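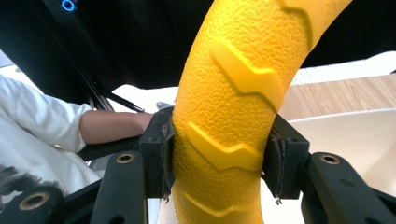 What is the best way to clean a rubbery toy with a bumpy surface?

Warm water, a small drop of dish soap and a soft old toothbrush, worked along the ridges first and then in little circles over the bumpy parts. Rinse it longer than you think you need to, and let it air dry on a towel.

Surfaces Around the House
Gallery page by Kurniawati Kwok
Posted Apr 11, 2020

Hello and welcome back, and if you are new, pull up a chair. I have been keeping these pages for a good while now, mostly for family and for the few kind souls in our Jorwood neighborhood group who keep asking for more. The idea has always been the same. I pick a corner of the house, get out whatever lives there, and write a little about how the things feel in the hand and how I look after them. My sister calls it my museum of ordinary stuff, and I have decided to take that as a compliment.

For April I wanted soft and rubbery things, along with the wood they get played with on. We have had a lot of indoor days, and the play table has seen more use in the last few weeks than it did all winter!

Yellow, curved and very bumpy
The bright yellow is what everybody reaches for first. It has a fine pebbled skin, a lot like orange peel, and raised chevrons going along the curve, the way you see on a tire. Close your eyes and run a thumb down it and you get rough, smooth, rough, smooth -- the chevrons are slicker than what lies between them, and a bit shinier too. It gives when you squeeze it. I find it very hard to put down once I have picked it up, and I have taken more than one long phone call with it in my hand.

A word about washing, seeing that so many of you write to me about it. Crumbs and fluff love that kind of dimpled texture, and a quick wipe with a cloth slides right over the top of them. The toothbrush really does make the difference. I go with the zigzags, never across, and I leave the soap on for a minute while I do something else in the kitchen. Please don't use anything with bleach. I ruined a perfectly nice red ball that way, and it was sticky from that day until the day I threw it out.

If there is still a smell after washing (there often is with rubbery things, especially ones that have been shut in a drawer), sprinkle on a spoonful of baking soda, leave it overnight in a bowl, and rinse again in the morning. Keep it off the windowsill while it dries. Strong sun fades yellow faster than you would believe, and it can leave the surface chalky.

I keep ours in an open basket now. We used to have a lidded box from Nuton, a gift from my aunt and very handsome, but soft toys pressed against each other in the warm came out with dull patches where they had touched. The box holds wrapping paper these days and seems quite content.

The pale wood
Now for the tabletop, which I am sentimental about, so do bear with me. It is a very light blond wood with long fine grain, a darker streak every so often, and one of those soft pointed swirls that carpenters call a cathedral. When the light comes down on it you get a bright patch of shine that hides half the grain, and then you move your head and it all comes back. White things look lovely against it, especially anything with a rounded corner, with only a faint gray shadow where they meet the wood.

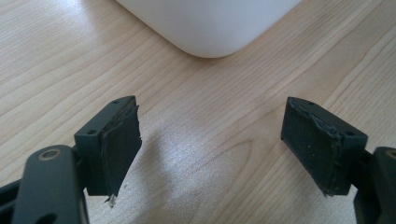

I bought the table secondhand from a couple on Cassim Street who were moving somewhere smaller, and I paid $111 for it, which my husband thought was too much until he tried to lift it. There was a rough place near one end, and I went over that with 1,000 grit paper, very lightly, always in the direction of the grain. After that it got two thin coats of clear finish with a full day in between. I wanted to do a third coat and was talked out of it, and I think the talking was right.

Day to day it asks for very little. A damp cloth, wrung out well, and then a dry one straight behind it. I don't use polish on it at all anymore. Polish and rubbery toys don't get along, and you can end up with a cloudy mark on the wood that takes a whole afternoon to coax out. For the same reason I don't leave soft toys sitting on a finished table for days on end. An hour or an evening of play is fine, and then back in the basket they go.

Crayon is another matter. A dab of plain mayonnaise on a paper towel, left for five minutes, has lifted every crayon line we have had so far, and I know how that sounds, but try it on a small corner and see. Ballpoint pen I have never beaten. There is a tiny signature on the underside that I have chosen to love.

Coming next
I have had some 274 notes through the Jorwood group since the page on wool blankets, and I am getting through them slowly, with tea. Several of you asked about cork, so cork it will be, and I would like to do the Dukus enamel bowls from my mother's kitchen if I can get the rust ring off the biggest one. If you have a good trick for rust on enamel that won't scratch, please send it along. I have tried lemon and salt twice now, and the ring is a little paler, but it is still there.

Wash your hands, be good to your tables, and write when you can.

Kurniawati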